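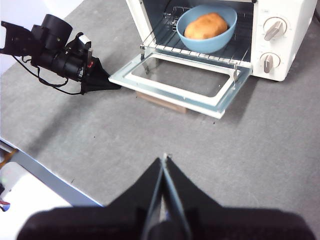 How do you buy a robot? (and all the stuff that goes with it)

Quick one this, for ages 8 and up. Grab a pencil.

Say your school wants a robot arm. Great! How much? Well. That depends what you want it to do. So that's question one, and you have to answer it before you look at a single price.

STEP 1. Pick the job

Be really exact. "Help in the kitchen" is too big. "Open a little oven door and put a bowl in" is much better. You can plan for that. You can write down everything the job needs and then go and find out what it costs.

STEP 2. Two lists

List one is the big stuff. Arm, gripper (the robot's hand), cameras, computer. Everyone remembers list one.

List two is the small stuff. Bowls. Cables. Spare screws. Tape. A table that doesnt wobble. Pretend food or real food? Put it down. List two is where people run out of money, so make it long.

The Pullport Robot Club wrote theirs in August and it came to 62 things. Sixty-two! Their first go had 26. What did they miss? Mostly plugs, and bits to fix things to other bits.

STEP 3. Measure first, buy second

Get a tape measure. How far can the arm reach? How high? How wide is your table? Now draw it all on squared paper, looking down from the ceiling like a bird.

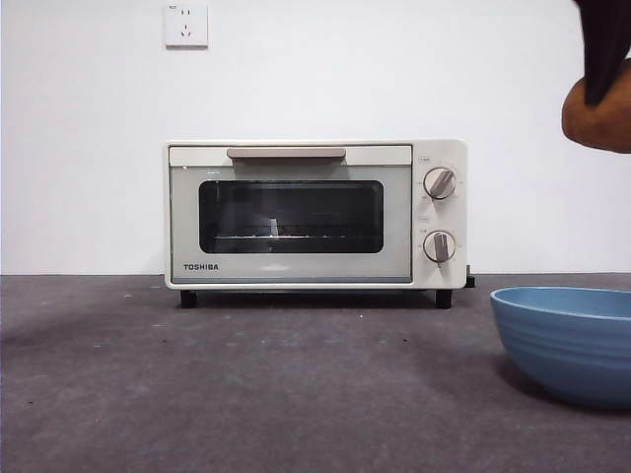 Where does the power come from? Big question, often forgotten. Walk round the room and mark every socket on your drawing before you decide where the table goes. A socket on the wall above the table, like the one high over this Toshiba oven, means you can keep leads short. Then leave some bare table on both sides of whatever you're using, so an arm can come in from the left or the right. And look at the knobs. Two round ones, each with a flat bar across to grip. Can your gripper hold a bar like that? Check BEFORE you pay.

STEP 4. Ask more than one shop

Always. The club asked two, Gimport and Hlongwane. Gimport was cheaper for the arm but charged for delivery. Hlongwane's price had delivery in it, plus a spare set of fingers. Fingers wear out! So add up the whole lot each time, not just the big number at the top of the page.

STEP 5. Keep some back

This is called a contingency. Long word, easy idea. It's money you don't spend yet. Apostolos Antoniadis, who runs the club over in Urdale, tells his lot to save £5 out of every £50. So if you had £200, how much would you keep back? Work it out. (Twenty pounds. Well done.)

STEP 6. Time costs too

Parts come late. Someone has to build the thing, and then somone has to teach it the job, over and over. Put weeks on your plan as well as pounds.

YOUR TURN

Choose one job at home. Feeding the cat, sorting socks, anything. Write list one and list two. Then give list two to a grown-up and ask what's missing.

Words to know
Budget: a plan for your money
Gripper: the part that holds things
Quote: a price a shop gives you before you buy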